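The Stair at Ploltura

The complaint reached the survey office at Punmont in January. It said that the stair in the north tower at Ploltura had one step too many, and that the extra step was not always in the same place.

I was sent because I had closed the Daleck file. The fault at Daleck was a door that opened onto the previous tenant's kitchen, and it had been cured by rehanging the door on the other side. The office took this to mean that I was good with buildings. I packed the chain, the plumb line, chalk, a lamp and the standard forms, and took the cart up on Thursday.

Ploltura is a school of the second class, licensed for weather and small transformations. The north tower holds the upper dormitory and, above that, the bell. The deed gives the stair as 407 steps, cut stone, left-hand turn, with no enchantment declared. An undeclared enchantment is a matter for the license board. A miscount is a matter for me.

Lamai Wongsuwan met me at the tower door with the keys. She had been housekeeper there long enough to have stopped using the stair after dark.

"Which step is it?" I asked.

"It depends who's behind you," she said.

I wrote this down under Remarks.

The method for an uncertain stair is simple. The surveyor climbs with chalk and numbers each riser on the wall side. At the top he records the total, turns, and reads the numbers off on the way down. If the totals agree, the stair is sound. If they differ, he repeats the climb with a second person following at a fixed distance, and compares.

First climb, alone: 407. First descent, alone: 407. The chalk numbers ran in order with none missing. The treads were worn toward the center, as one would expect, and the plumb line hung true at each landing.

For the second climb I asked Lamai Wongsuwan to follow me at ten steps. I reached the bell and called down my total, which was again 407. She called up hers, which was 408. She was standing on the step below me at the time. I asked her to read the number beside her foot. She held up the lamp and said there wasn't one.

It was a good step. It had the same stone as its neighbors, the same height within the width of a fingernail, and a wear pattern that I would have put at two centuries. The wall beside it was clean. The step above was chalked 407 and the step below was chalked 406, both in my hand.

I asked her to stay where she was. I went around her, sat down on 406, and measured the new riser with the rule. While I was measuring it I heard somebody come up from the dormitory landing, slowly, with one hand brushing the wall. Lamai Wongsuwan did not turn her head.

"Don't count out loud," she said.

The footsteps came to the turn below us and stopped. I held the lamp out. The stair was lit as far as the turn, and the chalk numbers went down out of sight in good order. After a time the steps went back down. When I looked again I was sitting on 406 with my rule laid against 407, and she was standing on 407 in her stocking feet, holding her shoes.

The school keeps an account book for each tower. I spent the afternoon with the north tower's. In the year 885 by the old reckoning, a pupil by the name of Boonchu was set to carry water to the bell room as a punishment, and the master told him not to stop until he was told he could. There is no later entry under that name. The master left in the same month, and the water allowance for the tower was never reduced. It is still being drawn, some 40 pails a year, and charged to laundry.

I put the finding to the office that evening by wire, with the measurements, and proposed no structural work.

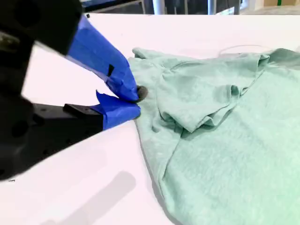
Piyumi Bhuiyan wired back that the finding was outside the form. A stair could be sound, unsound or enchanted, and the office would need one of the 3 by morning. She added that if the cause was an instruction, then the defect was in the instruction and the stair should be passed. Had anyone with authority over the pupil withdrawn it?

I asked Lamai Wongsuwan who held the master's authority now. She said the post had lapsed and its duties had gone to the housekeeper.

We went up again after the supper bell. She stood on 406, facing down, and I stood above her with the lamp. When the footsteps reached the turn she said, in the voice she used for the kitchen staff, that the water could be left where it was and he was excused.

Something was set down on stone. It sounded full.

Third climb, two persons: 407 and 407. I marked the stair as sound. The pail was on the dormitory landing, and I entered it separately, as school property, returned.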